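Schreibtischecke putzen, ohne alles umzuräumen

Ich schiebe den Boden unter dem Schreibtisch ja immer gern vor mir her. Oben wischt man mal schnell drüber, aber unten, wo der Tischfuß steht und die Kabel liegen, da sammelt sich der Staub ganz in Ruhe. Im December hatte ich mir vorgenommen, das jetzt regelmäßig zu machen (hat natürlich nicht geklappt), aber inzwischen habe ich eine Reihenfolge, mit der ich in 30 Minuten durch bin.

Zuerst kommt die Lochwand weg. Die auf Rollen ist für mich Gold wert! Früher hatte ich eine zum Anschrauben, und dahinter kam ich mit keinem Besen. Mein Nachbar Ketill Blöndal schwört auf seine feste Wand von Modstead, aber der hat auch keine zwei Katzen. Vor dem Schieben bitte alles abhängen, was baumelt, und die Kabel vom Boden nehmen. Über ein dünnes Kabel rollt man schneller drüber, als man denkt.

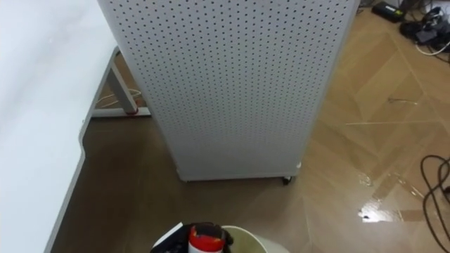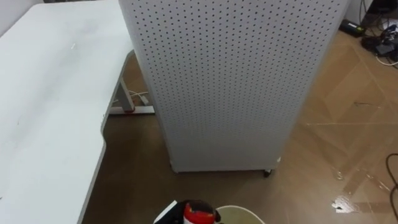 Weiße Lochwand neben dem weißen Tisch, dahinter das Kabel am Tischfuß.

Die Löcher selbst sauge ich mit dem weichen Bürstenaufsatz ab, von oben nach unten. Bloß nicht gleich nass wischen, sonst klebt der Staub als grauer Rand in jedem einzelnen Loch und ihr sitzt mit Wattestäbchen davor. Ich spreche aus Erfahrung.

Für die Tischplatte reicht ein feuchtes Mikrofasertuch und ein Tropfen Spülmittel. Graue Schlieren auf Weiß gehen bei mir meistens mit dem Schmutzradierer weg, aber ganz sanft und erst an einer Ecke probieren, matte Flächen werden sonst gern speckig. Dann trocken nachwischen.

Beim Boden: erst saugen, dann nebelfeucht wischen, immer in Richtung Licht, da sieht man die Streifen gleich. Den Fußholm vom Tisch nicht vergessen, da liegt der meiste Staub drauf.

Und dreht die Rollen der Lochwand mal mit dem Finger durch. Was sich da an Haaren drumwickelt! Eine kleine Nagelschere hilft, danach läuft alles wieder leicht.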